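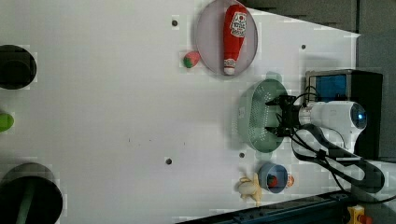
Members of the Barta Short-Stay Rental Association visited the Vistton holiday village in September, at the invitation of its operator, Prarneck. Llinos Morgan led the tour of the studio units, which sleep 2 and open onto a shared garden. Kitchenettes drew the most questions. Each is supplied with plates, pans and a colander, and a pale mint-green one like that on the white table would suit the soft colors chosen for the units.
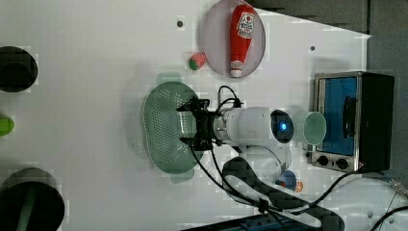

Edem Amegashie then presented the booking rules. Stays of 12 nights or more receive a lower weekly rate, and a deposit of $200 is held until checkout. Families are asked to check under beds before leaving – small items such as a toy strawberry are easily missed, and the front office keeps them for one month. Guests may also request extra linens at no charge.

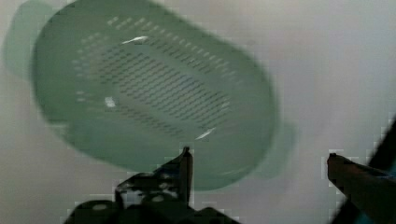
Pandbridge Annex

The visit ended at the Pandbridge annex, where further studios are being fitted out. Parking is on the north side. Members wishing to inspect a finished unit should write to the Prarneck front office.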